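Parallel gripper vs. adaptive fingers for PC teardown
Forum: End effectors and tooling

puta_cell
Trying to pick one gripper for desktop disassembly and stay with it. Candidates are the Iteck parallel with our own narrow fingers and the Virág two-finger adaptive. Same arm, same controller, same pick list. I logged 1579 attempts on the Iteck and 700 on the Virág.
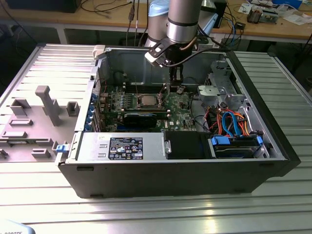 Finger length matters more to me than grip force. The Iteck clears the drive cage without trouble, but reaching a part in the middle of the board puts most of the gripper body below the rim. With the processor exposed and no cooler on it, I want the approach vertical and slow. The cable bundle over the drive bay is the other problem. The Virág linkage widens as it closes and catches on wires like those.

kirville2075
700 against 1579 is not a comparison. Run equal counts or report by part type.

puta_cell
Fair. By part type the Virág is behind on memory and ahead on drives. I'll even out the counts in April.

slotwright
Disagree on force. Blue release tabs like the one by the power supply need a firm push, and long thin fingers flex. Ours bent at 14 N. What are yours made of?

puta_cell
Steel, ground down at the tips. Flex is there but repeatable, so I offset for it.

kirville2075
Offset works until you change the approach angle. Put a wrist force sensor on it first, then argue about grippers.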